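Clirkbridge council will vote in July on whether to keep the opening prayer at its ordinary meetings. The item runs to two pages in the agenda papers and has drawn 323 written submissions, the most for any procedural matter before the present council.

The prayer is not required by legislation. It sits in the council's own meeting code, which was last revised 10 years ago and directs the chair to invite "a minister of religion or other suitable person" to speak before apologies are taken. In practice the roster has been filled by Christian clergy. Councillor Manuela Orlandini's motion would replace the clause with a minute's silence.
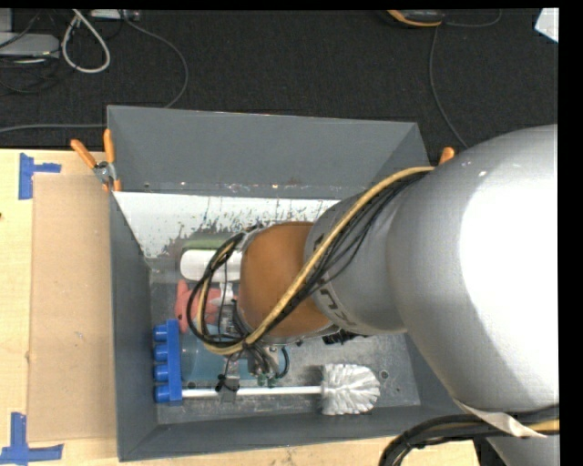 Sioned Kneath wrote in her submission that silence was itself a choice with a meaning, and that churchgoing ratepayers would read it as a demotion. She asked for the roster to be widened and the clause left alone.

Staff costed that option as well. A wider roster would need a written selection policy, and the code gives no definition of "suitable" – a gap Iolo Wogan raised at the Saturday briefing, where he argued that any refusal could end in a discrimination complaint.

Both options need a simple majority. If neither passes, the existing clause stands and the next speaker on the roster will be invited as usual.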